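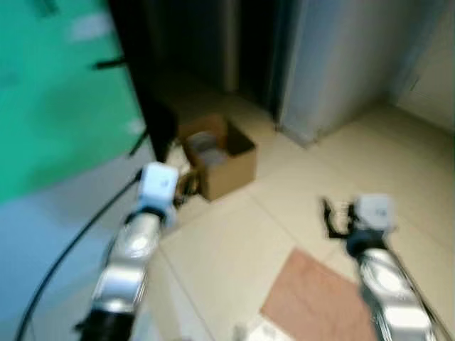 2022-08-21

I reached 2,739 episodes on Skurkero this week, so it seems a good time to write down how the collecting is going. I said in the spring that I would post every month and I haven't, so there is a fair bit to catch up on.

For anyone new, Skurkero is the two-arm project I work on with Ekow Acheampong. He writes the training code and I do most of the driving. An episode is one go at one task, from the arms at rest to the arms at rest again, with the camera streams and the joint positions saved together. The model learns from those and nothing else, so what it can do depends a great deal on how I spend my afternoons.

Most of the last batch was done down at floor level, with a cardboard box as the place things go into or come out of. I had been putting it off. At table height the arms have an easy reach and I can sit in one position for an hour. With the floor work everything is at the far end of the reach, the wrists have to tip over further, and I find it harder to judge depth. My first 40 episodes were poor and I threw them away. Ekow wanted to keep them on the grounds that slow, hesitant examples are still examples. We trained once with them in and once without, and the one with them in had picked up my habit of stopping just above the object and hovering there. So they are gone.

Box flaps are a nuisance. They don't stay where you leave them, and a flap that has moved a little between one go and the next changes the path the arm has to take. I started out by folding them back to the same place every time. Then we tested with a different box and the arm went straight into a flap. Now I leave them however they happen to fall and only step in if the box is properly shut.

The cable on the left arm also needs watching. If I turn the wrist the same way several times without turning it back, the slack runs out and the arm starts to pull against it. You can see it in the joint data as a small steady error. I found 2 sessions like that in July when I was going through old files, and I still haven't decided what to do with them. For now they are in a separate folder.

Some notes on how I work, mostly for my own use:

I do 200 episodes in a good day. I have done more, but the later ones get sloppy, and I'd sooner stop and have tea.

I change one thing between episodes, usually where the object starts. Changing everything at once sounds better, but I lose track of what I have covered and end up with gaps.

If I drop something and can pick it up again without help, I keep the episode and tag it. The recoveries have turned out to be some of the most useful material we have. Before we had them, the model would drop a thing and carry on with an empty gripper as if all was well.

If I have to reach in with my own hand, the episode is deleted on the spot. I used to mark these for later and then forget.

I write the task label before I start, never after. Written afterwards, the label drifts towards what happened and away from what I was trying to do.

The labels themselves need a tidy. I have been writing "put in box" and Ekow has been writing "place into box", and there is at least one "pop it in the box" from a long evening in Vakville. He has a script that merges them, but it missed a few, and I have been fixing those by hand.

Moving the files takes longer than it should. A full day goes over to the Issahaku machine overnight, and twice now the copy has stopped partway with no warning. I check the episode count at both ends in the morning before I wipe anything - I learned that one the hard way with a whole session of towel folding.

Next up is passing things from one hand to the other above the box. I have tried it a few times and the timing is hard. One gripper has to let go just after the other has closed, and I tend to let go early. Ekow thinks we will want far more of these than we did for simple picking, and I expect he is right. The plan is to have enough by the end of September to try a first training run. The Mesico write-up will have to wait until after that.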